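Utesdale, Unit 2: bench and worktop inspection, June
Inspector: Kanokwan Saithong
Area: white-topped bench against the rear wall
Previous sheet: Fongchan Srithong

Mark each line P (pass), F (fail) or C (comment needed). A line left blank counts as F.

## A. Work surface

- [x] **A1 Top clean, no residue.** P
- [x] **A2 No chips or lifting at the front edge.** P
- [x] **A3 Top level in both directions.** C. Within tolerance, but the left rear foot is at the end of its adjustment. Fit a longer foot before the next sheet.
- [ ] **A4 Sealant between top and wall continuous.** F. Gap of 52 mm, found by running a feeler along the joint. Too narrow to see from standing height. Reseal.
- [x] **A5 Load rating plate fixed under the top.** P

## B. Wall behind the bench

- [x] **B1 Paint sound, no flaking.** P
- [x] **B2 No shelves, hooks or notices fixed above the bench.** P. Keep it so. The Erkbridge sheet allowed one hook and it became a row of them.
- [x] **B3 Wall wipes clean with a damp cloth.** P

The wall and top are to be kept in pale, plain finishes. Dirt shows early on them and the daily wipe can be checked from the doorway.

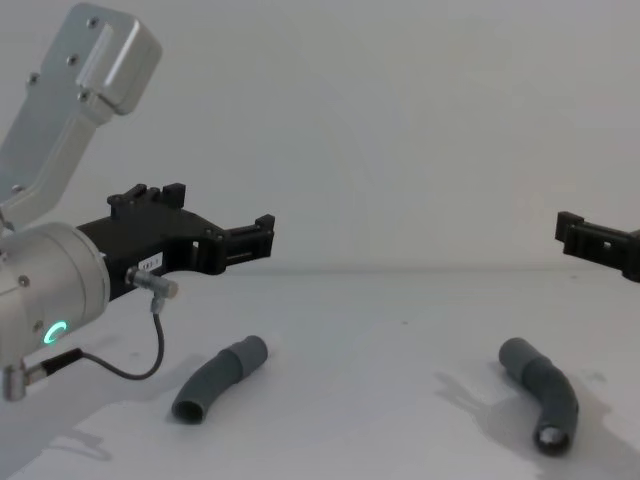

Anong Onsri disagrees on the finish: a white top under the present lighting gives glare by mid-afternoon, and she would accept a light grey if the cleaning record stayed as it is. She also asks that A1 be checked at 4 pm as well as first thing. Second check agreed. Finish left open until the lighting has been measured.

## C. Cables and power

- [x] **C1 Cables clear of the front edge.** P
- [x] **C2 No cable pinched under a foot or clamp.** P
- [ ] **C3 Test labels in date and legible.** C. In date. Print on the smaller labels is hard to read without a torch. Sombatkul to quote for a larger size.
- [x] **C4 Isolator reachable without leaning over the bench.** P

## D. Floor and access

- [x] **D1 Floor dry, mat flat.** P
- [ ] **D2 Walkway kept clear.** F. Two cartons in the walkway at 9.10 am, moved during the inspection. Second time this quarter. Raise with Lamduan Luangrath.
- [x] **D3 Stool castors lock.** P

## Actions

| Line | Action | Owner |
|---|---|---|
| A3 | Longer foot, left rear | F. Srithong |
| A4 | Rake out and reseal | Rendow |
| C3 | Quote for larger labels | Sombatkul |
| D2 | Mark storage bay for cartons | L. Luangrath |

Job number for A4 is 2,946. Bench may stay in use until the reseal, dry work only.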